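Why Does Metal Feel Colder Than Wood?

Touch a metal spoon. Now touch a wooden one. Brrr! The metal one feels colder. But they've been in the same kitchen all night, so they're the same temperature. Weird, right?

Your skin isn't a very good thermometer. What it really notices is heat LEAVING. Your hand is warm - warmer than the room. When you grab metal, heat zooms out of your fingers and into the spoon. Wood is slow. Heat creeps into it, so your fingers stay cozy.

Stuff that moves heat fast is called a conductor. Copper, silver, aluminum. Slow stuff is an insulator. Wood, cork, wool, air.

Try it! Put a dab of butter on the handle of a metal spoon and another on a wooden spoon. Stand both in a mug of warm water (ask a grown up to pour). Which butter slides first? Write down your guess before you start, no cheating.

Stainless steel is a funny one. It's metal, but heat goes thru it much slower than copper.

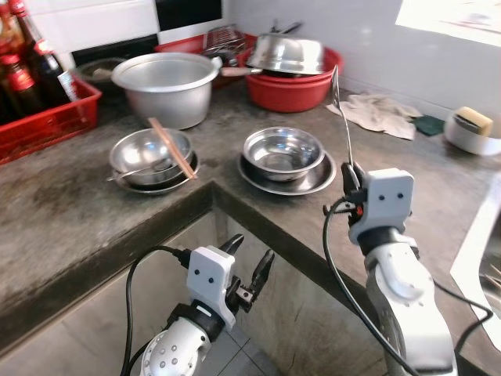
Long handles help too. More metal for the heat to travel along, and more room for it to leak out into the air on the way. Pan handles often get a plastic or wood cover aswell.

Water boils at 100 degrees Celsius, so never test a hot pan with your fingers. Ever.

Words to know: conductor, insulator, temperature.

By Loubna Morsy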